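Broltberg changed its withdrawal rules this morning, and I have read the full text so maybe I can save you some time. Short thread. 2022-02-28

The main point: any withdrawal above 100 euros from a new wallet address must now wait two days. Before, it was immediate.

The notice does not say if old addresses are also "new" after you change your phone. I asked support. Tia Clegg from their help desk answered that yes, they are. So be careful if you plan to change your device.

Disotitz made a similar rule in July, and many people were angry for a week. After this, they got used to it. I think the same will happen with Broltberg.

My own account: I had nearly 577 euros there. I moved half to my hardware wallet before the rule started. The fee was higher than I expected.

Nigel Garside asked me if this is because of the regulator. I don't know. The notice mentions "supervisory expectations" and nothing more.

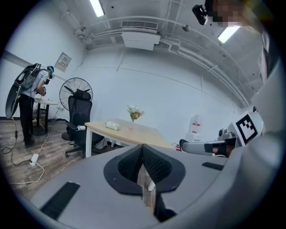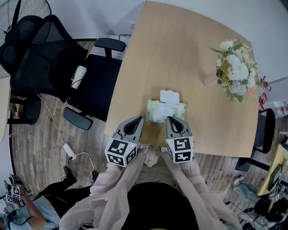
Osley Letter, Issue 2

My longer text on the waiting period is in there, with the old rules and the new rules side by side. Corrections are welcome, my replies are open.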